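Notebook, September, bench 2

Descaler comparison, round three. Started 8:40 in the morning, one cup of bad coffee in me.

Forolon sent the second drum of their citric blend with a cover sheet that says it clears kettle scale "in half the time of ordinary acid." Half the time of which acid, at what strength, on how much scale? The sheet doesn't say. I asked and got the same sheet back as a PDF.

Plan was the same as last time. Scaled steel coupons from the Grerside well water, weighed, soaked, rinsed, dried overnight, weighed again. Three baths: Forolon at label strength, plain citric mixed to match by titration, and the Dusico powder that everyone in the shop swears by. 500 ml per bath, 22 C, no stirring. Last round somebody swirled the beakers on the way past and I threw out the lot.

First problem. The coupons aren't equal. The ones that sat near the inlet have a hard gray crust and the others have a soft white bloom you can rub off with a thumb. If you put a soft one in the Forolon bath and a hard one in the plain citric, you get exactly the result on the cover sheet. I'm not saying that's what they did. I sorted mine by hand and split each kind across all three baths.

Second problem is the titration itself. Label strength for the Forolon came out well above what's printed. I ran it again with fresh indicator and got the same answer. So anybody comparing it with "ordinary" citric at the printed strength is comparing strong acid with weak acid, and it would be strange if the strong one lost.

Pulled the first set at ten minutes, second set at twenty, third at forty. By eye the matched citric and the Forolon look the same on the soft scale. On the hard scale all three look lousy at ten minutes. Eye is worth nothing here, I only write it down so I can be embarrassed tomorrow.

Inese Liepiņa came by and thinks the blend has a wetting agent in it, and that this could matter in narrow pipe even if it does nothing on a flat coupon. Fair point. It foams a little when you pour it, which fits. But the claim is about kettles. If they want to sell a pipe product they can write a pipe sheet. She also thinks I'm being hard on them because of the 1221 business, when their lot 1221 arrived half caked. Possibly! It was a solid brick, though, and they invoiced us for powder.

Kalniņš phoned about the big order and wants an answer before the drying is done. Told them no. They're looking at 2000 liters for the season and one more night won't hurt them. If the matched bath ties with the Forolon, they should buy plain citric in sacks and mix it, and I'd rather have dry weights behind me when I say so.

Coupons are racked and drying. Spare indicator and the opened citric stock are on the low shelf, caps tight, please don't put anything in the fridge without a label again.
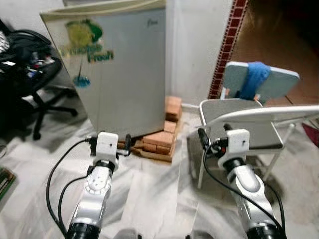 Side room with the mini fridge.

To do tomorrow:
- weigh everything twice, same balance, same hands
- blank coupon in plain water (forgot it in round two, so round two can't be trusted for much)
- hard scale again at sixty minutes
- ask Forolon for the raw numbers, expect another PDF

Open question: does rinsing knock off loosened scale that the acid didn't dissolve? If it does, all my short times are flattering to everybody. Could filter the rinse and weigh what's caught. Tedious, will probably do it.

Comments (4)

inese_l: I said "might be" a wetting agent. Please fix before Kalniņš reads this.

benchrat: Did you correct for the steel itself dissolving? A bare coupon in each bath would tell you, water blank won't.

author: No, and yes I should have. Adding three bare coupons to tomorrow.

pdk: We used Dusico on an urn for two years and it was fine. Never weighed anything, so make of that what you like.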